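Search this site Enter keywords Go

Small-shelf tidying layout set out at Kodenmont workshop

November — By Stitance news desk

Kodenmont has issued a revised layout for its tabletop tidying exercise, which covers the placing of small household items on and around a low shelf. The work surface is a butcher-block table in light wood. The shelf is a single wooden board on black metal supports, bought in from Lunde and rated by the workshop for loads of up to 7 kg.
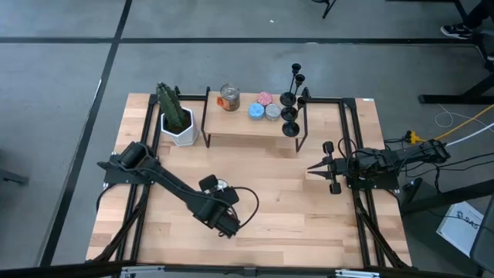
Item selection follows the list agreed in the spring. Tins and cans are used for their plain round shapes, and taller pieces are added to limit the free space on the board. One arrangement has three small round tins, pink, light blue and silver-grey, grouped at the centre of the shelf between a metal can and the black candle holders. The can's orange label is partly torn. A green cactus in a white planter stands on the table to the left.

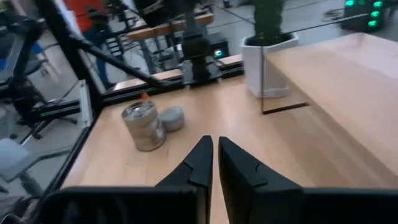 Each layout is held for one session of 53 minutes and then changed. The revised sheet lists some 60 positions, up from the earlier version, and treats the shelf top and the tabletop as separate zones. Items may be moved between zones — the planter excepted.

Gruvell, which supplies the printed sheets, will deliver the next set in 2 parts.

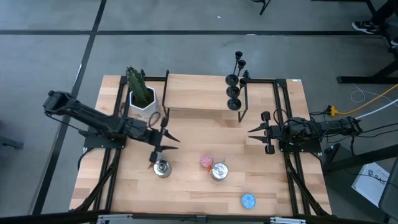 Cactus, shelf and black candle holders on the worktable at Kodenmont.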